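Does masking out a second wrist camera make sense for a dish rack task, or am I fooling myself?

Riet Goossens
Hi all, long time reader. I'm working on a plate-handling policy for a two-arm setup and I've got 2,000 teleop demos. The policy takes one fixed view plus two wrist views. After a weekend with the Wonness paper (the one where they drop camera inputs at random during training) I tried the same thing, and my success rate on the rack went UP, which I did not expect at all!

My worry is the wrist views. One of them has plates in it and the other is mostly pale nothing for long stretches. So I went through and tagged every demo: in 793 of them both wrist cameras have the rack in view at the grasp, and in the other 1,417 only one does. I trained on each pile separately, same settings, and the "only one" pile did better. Is that a real effect or is it just more data? 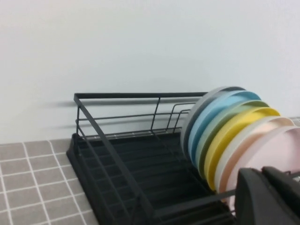
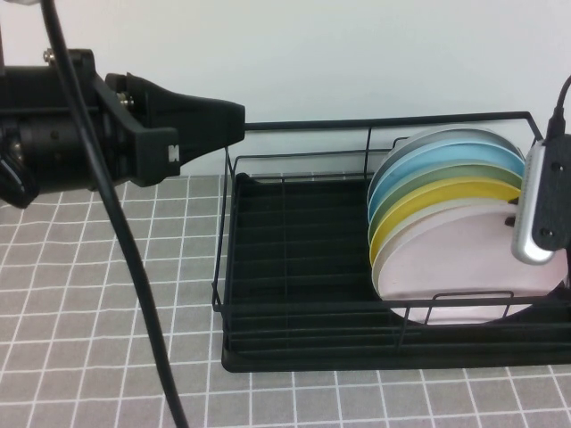
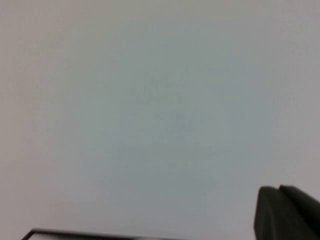 Fixed view is the second one, the first and third are wrist views. All the same setup.

Has anyone seen this? I'd love to keep the third input, but if it's mostly feeding the network gray I may as well save the memory.

Ewan Mackay
Before anything else, 793 and 1,417 make 2,210 and you said you had 2,000 demos. Either some got tagged twice or your folder has stuff in it you forgot about. If 210 demos are in both piles your comparison is mush. Check that first.

Then cut the bigger pile down to 793, pick them at random, and train again with at least 2 seeds. I did a very similar thing on Pinheiro (our old bench arm, cups instead of plates) and the whole gap vanished once the piles were the same size. Took me a month to think of it, so don't feel bad.

On the gray view: I'd keep it. A blank picture still tells the policy "no rack near this gripper", and with random dropping it learns not to lean on it too hard. What I would look at is your drop rate. If you drop each camera on its own, now and then you drop all three, and then the arm is being trained on joint angles and hope. Force at least one to stay on.

Also try a run where you swap the blank view for a fixed gray image at test time. If the score doesn't move, you have your answer about the memory.

Cameron Munro
we just use one camera lol. works fine

Jessie Munro
Agree with Ewan on matching the sizes. One thing to add: split your results by which plate is being grabbed. With the plates packed together at one end of the rack, the front one is a pretty easy target from the fixed view and the ones behind are mostly rims. If your 793 pile happens to have more back-of-the-row grasps, it'll look worse no matter what the cameras are doing. I'd make a little table, plate position down the side and pile across the top, before you retrain anything.

Riet Goossens
Ewan you were right, there were duplicates, 210 of them exactly (I'd merged two tag files and never cleaned up). Ugh. Rerunning with matched piles now and I'll do Jessie's table while it cooks. Thanks so much!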